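March – workbook, wood heater bench, Bretby shed

Carried on with the Bendum insert from last week. Pulled the old door rope, scraped the channel back to bare metal and ran a bead of cement before pressing the new rope in. Corners were the fiddly bit again. If the rope is stretched going around the bend it goes thin and the door leaks there, so I pushed it in from both ends and left the join at the bottom, hinge side. Closed the door on a strip of paper at each corner. Good grip on three, slack at the top latch side. Backed the latch off a turn and it came good.

Baffle plate has a slight bow in it, high in the middle. Left it for now. It still sits on its ledges and there's no scale coming off the underside. Will measure it again after the next lot of firings so there's something to compare.

Flue length on the test stand is 1840 mm from the spigot to the first joint. The sheet on the wall still has the old figure. Please change it if you're in there before me, and cross out the old one so it can still be read.
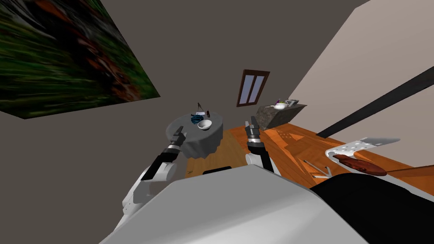

First firing at 8.30 am, air slide fully open, small split kindling and then two lengths of dry red gum. Slow to draw for the first few minutes and a bit of smoke rolled out when I opened the door to reload. Second firing after lunch was much better with the flue already warm. Glass stayed clear except for a brown patch low on the left, same spot as before the rope was changed, so the rope wasn't the cause. My guess is the airwash gap is uneven along that side. Feeler gauge next time, before lighting anything.

Mantel clearance: the El Sherbiny surround is drawn at 1536 mm wide across the legs. The opening was framed to an earlier drawing and it's tight on the right – a packer can come out but that leaves no room to scribe to the wall. Asked for the legs to be left long and unpainted on the inside edge so we can trim on site. No reply yet.

Herkix fan kit turned up with the wrong plug lead and the grommet missing. Motor spins freely by hand. Haven't powered it. Put the box on the second shelf with a note on it, please don't borrow the screws out of it.

To do
– feeler gauge along the airwash, both ends and middle
– order 2 more rolls of door rope, same diameter as the last
– ring about the grommet and lead
– sweep the stand flue, it's had a fair few cold starts
– moisture meter needs a battery, readings on the red gum were jumping about and I haven't written them down

Ash bin is full. Lid on and out on the concrete overnight.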